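# Contra a edição definitiva

Comprei pela terceira vez a mesma banda desenhada. Não um volume novo, nem uma continuação: a mesma história, as mesmas páginas, os mesmos balões, agora num livro que pesa tanto que o carteiro o pousou no tapete e esfregou o pulso. Chama-se *Rurkari — Edição Definitiva*, e é a segunda com esse nome. A primeira, ao que parece, definia pouco.

Para quem não passou a adolescência como eu: *Rurkari* é uma saga de piratas fluviais e deuses menores, escrita por Said Badawi e desenhada por Mostafa Erraji, que saiu em fascículos agrafados, num papel que amarelecia no caminho entre a tabacaria e casa. Tenho-os quase todos. Falta-me o número 9, emprestado a um colega de carteira que hoje é notário e que, quando o encontro, muda de passeio.

A Ondthorpe, que comprou os direitos à antiga editora, fez um trabalho irrepreensível. Novecentas e tal páginas, para ser rigoroso 965, papel mate, fita marcadora, lombada cosida, caixa rígida. Recoloriu tudo. Acrescentou um prefácio, um posfácio, uma conversa entre o autor do prefácio e o autor do posfácio, esboços, guiões, capas rejeitadas e a reprodução fotográfica de um guardanapo onde Erraji desenhou, a um canto, o nariz do capitão Lambert. O guardanapo ocupa uma página dupla. Passei algum tempo à procura do nariz.

Não consigo ler este livro. Digo-o no sentido mecânico do termo. Na cama esmaga-me o esterno, no comboio ocupa o lugar da senhora ao lado e à mesa exige que se levante a toalha, o pão e qualquer outro projeto que a família tivesse para o serão. Acabei por lê-lo de pé, na bancada da cozinha, como quem consulta um missal, e ao fim de vinte minutos doíam-me os rins. Os piratas fluviais mereciam outra coisa.

Há ainda a questão das cores. Os fascículos tinham quatro tintas, mal alinhadas, e o rio era de um verde que só existia ali. Havia vinhetas em que o vermelho da capa de Lambert escorregava dois milímetros para a esquerda e parecia que o homem andava sempre um bocadinho atrás de si próprio. Na edição nova, o rio tem reflexos. Tem profundidade, neblina, pôr do sol em degradê. Está muito bonito e parece o fundo de ecrã de um dentista. 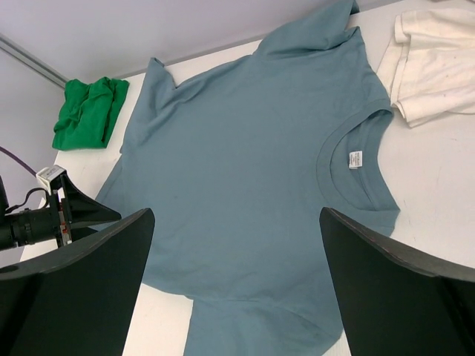

Os defensores destas edições, entre os quais conto amigos, respondem-me com o argumento da preservação. O papel dos fascículos é ácido, desfaz-se, daqui a umas décadas não resta nada. Têm razão e eu concordo com tudo. Só noto que a preservação custa mais do que um par de sapatos decente, que a tiragem é numerada e que o exemplar vem embrulhado em película com um autocolante a sugerir, em letra miúda, que o valor se mantém melhor se não o abrirmos. Preservamos, portanto, uma história que ninguém vai ler, num objeto que ninguém deve tocar. As bibliotecas medievais acorrentavam os livros às estantes, mas ao menos deixavam virar a página.

O que me irrita mais, confesso, é a parte em que me conhecem. A Ondthorpe sabe perfeitamente quem compra isto. Não são miúdos de doze anos, que não têm aquele dinheiro nem aquelas prateleiras. Somos nós, os da lombada alinhada, que em abril recebemos a mensagem da pré-venda e à meia-noite estamos acordados, de roupão, a atualizar a página. Vendem-nos de volta as nossas tardes de férias, com extras. E nós agradecemos e perguntamos pelo porte.

Entretanto, experimentem oferecer *Rurkari* a um sobrinho. Não há edição barata. Houve uma, em livro de bolso, com as vinhetas tão reduzidas que os deuses menores ficaram mesmo menores, e esgotou. A minha sobrinha acabou por ler os meus fascículos, deitada no chão, a comer bolachas de manteiga. Vi a nódoa alastrar no número 3 e não disse nada, o que me custou mais do que a edição definitiva. Ao jantar perguntou-me se a Ruten morria no fim. A Ruten é a filha do barqueiro, a melhor personagem da série, e eu respondi que tinha de ler para saber. Faltava-lhe o 9, claro. Tive de ir buscar o calhamaço, abri-lo na bancada e arranjar-lhe um banco.

Leu o capítulo de joelhos no banco, com os cotovelos em cima da página recolorida, e comentou que no outro se via melhor quem estava zangado. Voltei a olhar e era verdade: no original, Erraji pintava as caras inteiras de laranja quando alguém gritava. O recolorista, pessoa de bom gosto, achou excessivo e deu-lhes um rubor.

Não peço que se queimem as caixas rígidas. Peço uma coisa modesta a uma editora que deve ter mais de duas pessoas a tratar de fitas marcadoras: que, por cada monumento, imprima também um livro. Capa mole, papel honesto, tamanho de mão, tintas tortas se possível, a um preço que se possa gastar sem consultar o cônjuge. Uma coisa para emprestar, perder, deixar na praia. Badawi escreveu aquilo para ser lido na paragem do autocarro, e nota-se: todos os episódios acabam no momento em que o autocarro chega.

Já agora, anunciaram para o ano que vem a versão a preto e branco, em formato ainda maior, a partir das pranchas originais. Dizem que se vê o corretor, os traços a lápis azul e uma mancha de café na prancha do naufrágio. Inscrevi-me na lista de espera. A bancada da cozinha, medi-a ontem, chega à justa se tirarmos a torradeira.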